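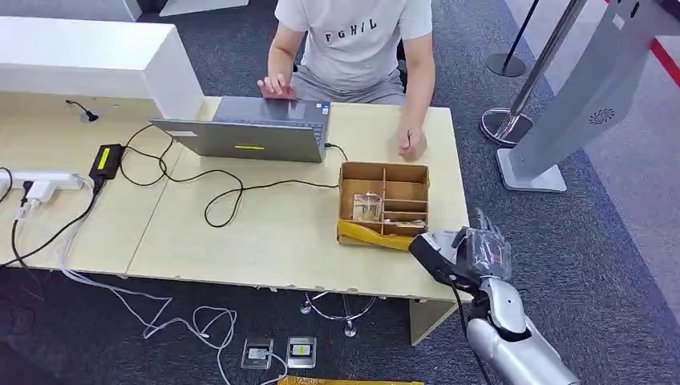
Re: [Ivier-build] hand overshoots the box

Home Lists Archive Search
2 min read

21 January 2019

> Arm still goes long on the reach. Is anyone
> logging from the laptop or just watching it?
> Elis Voyle

Elis, logging, yes. 1,831 lines from the last run, will send the file tonight. Wrist offset was set to 134, shoud be 19 lower I think. Haven't tried it yet.

Glass cup is in the cardboard divider box, front left. Want fingers over the rim before we close anything, so slow speed only pls.

Also the cables on the table. Need to get the loops away from the front of the laptop befor the next sweep. Anyone got clips? Mundholm shelf is out.

Back at it after dinner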